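**주방 상판 오일 마감, 10월에 하고 지금까지 써 본 후기 (글 깁니다!)**

**나무결좋아** · 2018년 1월 10일

드디어 씁니다! 작년 10월에 주방을 고치면서 제일 오래 고민한 게 상판이었어요. 다들 인조대리석 하라는데 저는 밝은 나무결을 도저히 포기 못 하겠더라고요 ㅎㅎ 결국 Relledis에서 상판을 맞추고 Moltidon 오일을 3번 발랐습니다. 사포는 400방으로 마무리했고요. 손바닥으로 쓸어 보면 진짜 기분 좋아요.
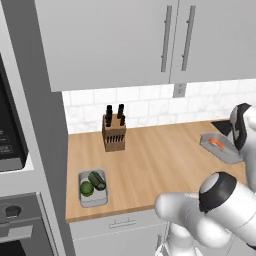
오일은 욕심내서 많이 바르면 끈적해져요. 얇게 펴고 30분 뒤에 마른 천으로 싹 닦아내는 게 제일 깔끔했습니다. 저는 첫 번째 때 덜 닦아서 이틀 내내 손자국이 났어요 ㅠㅠ

---

**물때박사**

색감은 좋은데 저는 오일 반대입니다. 싱크볼 주변은 결국 까매져요. 저희 집은 Zillus 우레탄 바니시로 갔고 손 갈 일이 없습니다.

---

**나무결좋아**

> 싱크볼 주변은 결국 까매져요

그 부분은 저도 신경 쓰여서 물 튀면 바로 닦아요. 그래도 바니시는 긁히면 부분 보수가 어렵잖아요. 오일은 그 자리만 갈고 다시 바르면 되니까 전 이쪽이 훨씬 재밌어요!

---

**초보집수리**

와 저도 나무 상판파예요! 벽은 흰 서브웨이 타일로 하고 싶은데 줄눈 색이 고민이네요. 흰색이 나을까요, 회색이 나을까요?

---

**물때박사**

회색이요. 인덕션 뒤쪽은 기름 튀어서 흰 줄눈은 금방 누레집니다.

---

**나무결좋아**

전 연한 회색 한 표요! 어긋나게 쌓는 배열이면 줄눈이 살짝 보이는 게 더 예뻐요. 대리석 무늬 타일에도 잘 어울리고요.

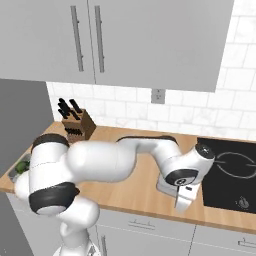 *밝은 나무 상판 + 검은 인덕션 + 대리석 느낌 타일 조합*

---

**초보집수리**

검은 인덕션 조합 너무 좋네요! 회색으로 마음 굳혔어요. 손잡이는 Mendes 긴 바 타입 보고 있는데 혹시 써 보신 분?

---

**물때박사**

Mendes 괜찮아요. 나사 구멍 간격만 먼저 재 보세요. 전 안 재고 샀다가 문짝 다시 뚫었습니다. 그리고 오일은 1년 뒤에 후기 꼭 올려 주세요. 그때도 멀쩡하면 인정합니다.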